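Notebook, audio guide for the Skarkwood ferry tour
March 18, 2020

Carried on with the trigger points for the Fandness crossing. The Roy handset picks up its position every 5 seconds, so at normal ferry speed it misses the smaller zones if they are set too tight. Zone radius was 60 m in the old file. Mircea Gavrilă wants it wider, I want it left alone near the lighthouse, where two commentaries nearly overlap.

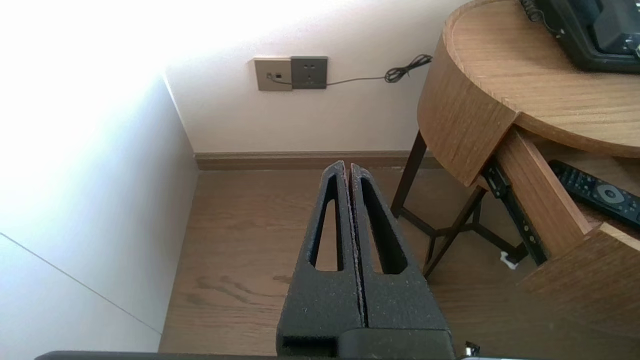

Gripper fingers closed, wooden floor beyond.

1. Replay of the logged crossing
Ran the outbound log through the bench player three times. 222 position points, all read without error. The harbour wall clip started late on every run. Castle and seal bank clips fine. The lighthouse clip cut into the end of the seal bank one on the second run only - cause not found. Same log, same file, so it ought to be repeatable.

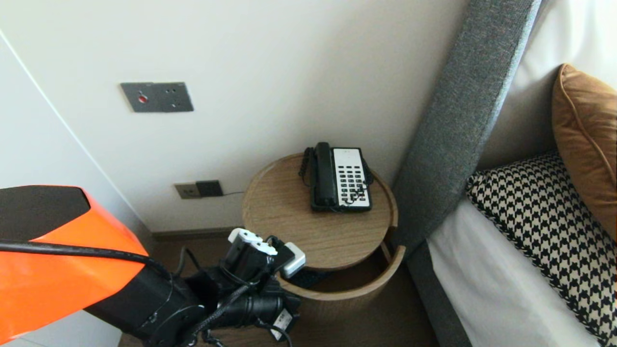

2. Zone changes
Harbour wall widened to 90 m. Seal bank left as is. Added a hold so that a clip finishes before the next may start. The hold is off by default in the Grosik player and has to be set for each tour, not once for the handset. Replayed twice after the change: harbour wall on time, no overlap. The delay on the lighthouse clip is up to 3 seconds, which passengers will not notice.

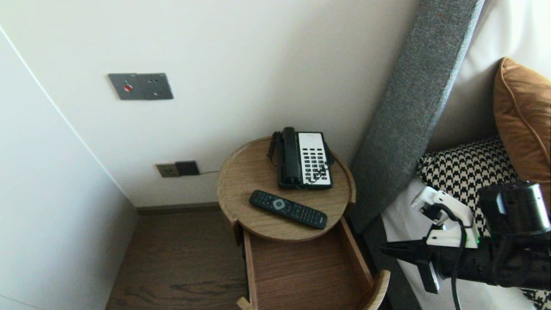
3. Commentary text
German version of the castle clip is 20 seconds longer than the English and runs past the turn for the jetty. Needs cutting. Suggest dropping the paragraph on the second owner. French has the old ticket price in it; take the price out of all languages so it need not be recorded again in May.
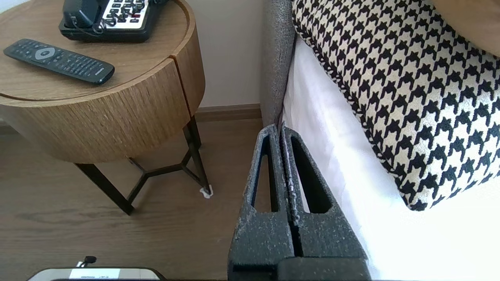
4. Still open
Return log not replayed. The zones work from both directions but the wording does not ("on your left" is wrong coming back).
Storage: the player stops indexing at 2,000 clips. Well under for this tour, but the combined card for all routes will need checking.
Mircea has the second handset and the charger lead. Volume on the first one drops when the headphone plug is turned - try another plug before opening the case.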